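*Speaker notes, lunchtime talk. Working title: "What I saw at the open day, and what I'd want to see before we spend anything." Slides are sparse on purpose, so don't read them out.*

## Opening (keep it short)

- Thank them for giving up lunch.
- Say up front: I went to the Flikbridge open day in March as a skeptic and came back as one. I did enjoy it.
- We were invited because Drakitdale is looking at two-arm setups for the sorting bench. No money has been committed. Repeat that, people were asking in the hallway.
- Ask for hands: who has been to one of these before? (If it's most of the room, skip the next part.)

## How an open day works

You get a badge, a coffee and a time slot. The room is warm and the people are pleasant. Someone gives a pitch, and the pitch has a big number in it. This year's number was 2719, given as hours of recorded practice behind the system they call Utanier. I asked how many of those hours were on tasks like ours. The answer was long and had no number in it.

Write this on the board: **hours of what?**

I don't think they were hiding anything. I think the person in front of me had been handed a slide and told to be friendly. But 2719 hours of picking up the same tray tells me very little about picking up ours.

## The bench

The demo I spent the most time at was a tabletop station with 2 arms. The job on offer was kitchen plastic: trays and bowls, moved about and tidied up. It sounds easy, and for a person it is.

*(Next two slides. Leave a few seconds on each.)* 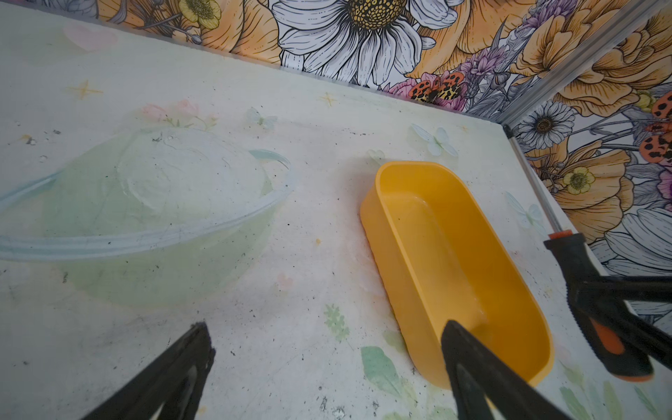
A yellow tray and the grippers, close up and then from farther back. 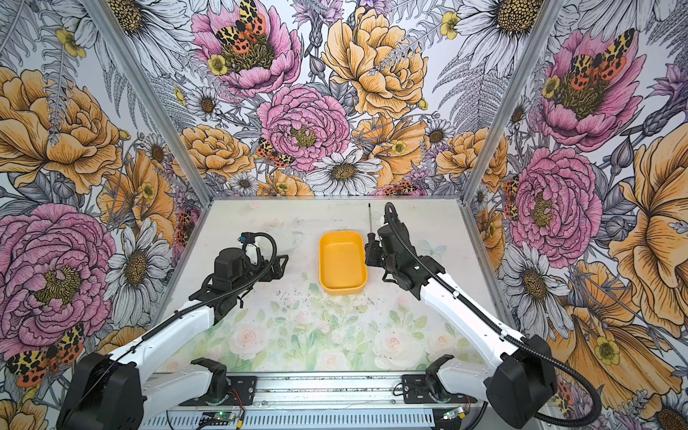
Now the part I wanted to talk about, which is how you watch a thing like this. Most visitors stood for one run, clapped and went to the next room. I stayed for over an hour and I'd suggest anyone who goes next time do the same. One run shows you that a run is possible. We need to know about run 40, after lunch, when the person who set it up has gone to take a call.

Questions I put to the staff, with what I got back:

- **Who picks the starting position?** They do. I asked if a visitor could. "Later, if there's time." There wasn't.
- **Is someone steering?** For some runs yes, for some no. To their credit they told me straight away when I asked. They did not tell the crowd. *(Pause here. This is the one I'd like people to remember.)*
- **What counts as a success?** Depends who you ask. One said the item has to end up where it belongs. Another said the item has to be lifted. Those are very different scores.
- **What happens on a miss?** A person resets it and the run isn't logged. So the success rate on the poster is out of the runs they kept.

## Comparison with Debnath

Some of you will remember Debnath, the fixed machine we trialed before the bench was moved. Dull thing. One job, one size of part, 800 pieces in a shift when it behaved and 700 when it didn't. It never got a round of applause. But we knew both numbers, and we knew them because we counted the bad shifts too.

I have no figure like that for Utanier. I asked for one in writing and have been promised a data sheet. If it has come by the time I give this talk, update here: ________

Expect pushback at this point. Someone will say the whole appeal is that it can do many jobs, so comparing it with Debnath is unfair. Fair point, say so. Then ask which many jobs, and how long the change from one to the next takes. I was told "an afternoon" by one person and "a few weeks" by another — both sounded sure.

## What I'd ask for

1. Our parts, from our bins, including the scratched ones.
2. Our people choose where things go on the table.
3. A full shift, every run written down by us.
4. A clear word at the start of each run on whether a human is driving.

If they agree to all 4, I'll happily go back, and I'll bring the coffee. If they agree to three, we should talk about which one they dropped.

## Questions

Likely ones: cost (don't know, they wouldn't give a price on the day), jobs (take this seriously, don't wave it off), safety (send to the site team).

Stop by ten to one. The room is booked after us.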